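Stotitz 2 review: a repository tool our small archive can live with
Posted Monday, February 5, 2018

I've been waiting a long while for data curation software that doesn't assume you have an IT department down the hall. Stotitz 2 is very close to it, and I'm thrilled! We moved our dialect recordings and transcripts over from Lamont (may it rest) and I've been poking at every menu since.

The collection is 1181 audio files with 944 matching transcripts, so plenty of gaps and plenty of odd file names. The importer coped beautifully. It paired recordings with transcripts by catalogue number, flagged the orphans in a tidy list, and let me fix speaker metadata in batches of up to 2000 records at a time – a joy after years of opening them one by one.
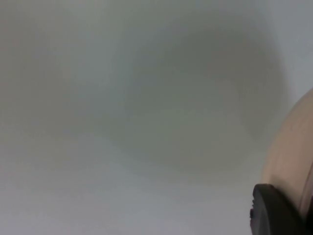
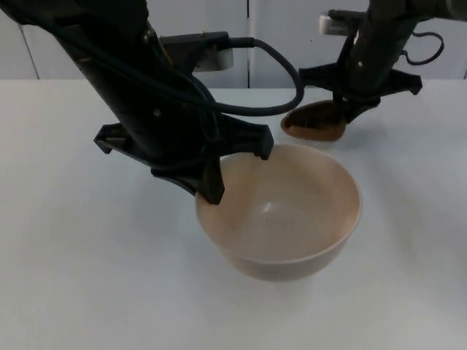
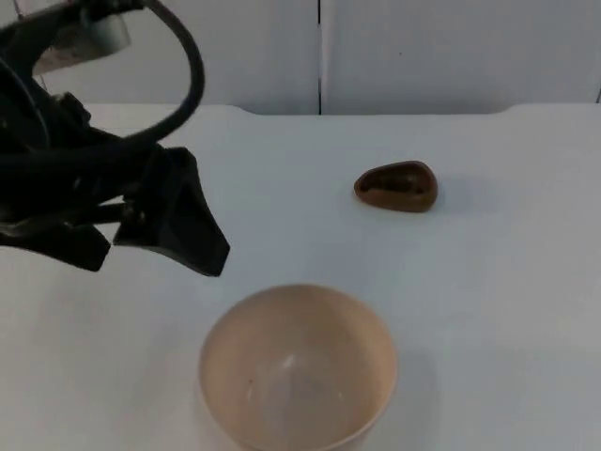
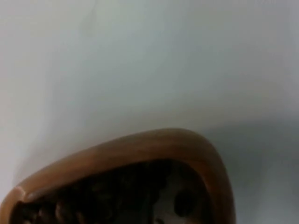
Can partners at another institution log in with their own accounts?
They can, as long as their institution supports federated login. You add the institution once under Access, then choose which collections its people may open. Anyone else needs a guest account, and those expire after a set period that you choose.

The rights settings are my favourite part. Each recording can carry its own licence and its own embargo date, and the public page shows a plain-language note about who can listen and who has to ask. Our depositors love that (so do I, it has cut the emails right down).

Grumbles? A few. The colour coding for embargoed items is nearly the same as for drafts. Export to the Aronham schema drops the dialect field unless you tick a box buried in the advanced tab, and I lost an afternoon to it. Search is quick on titles but slow inside transcripts, where Grirketti still has the edge.

Version history, on the other hand, is lovely. Every edit to a record is kept, with a comment if you care to leave one, and rolling back takes two clicks. The next release is due in May and is meant to sort out the transcript search.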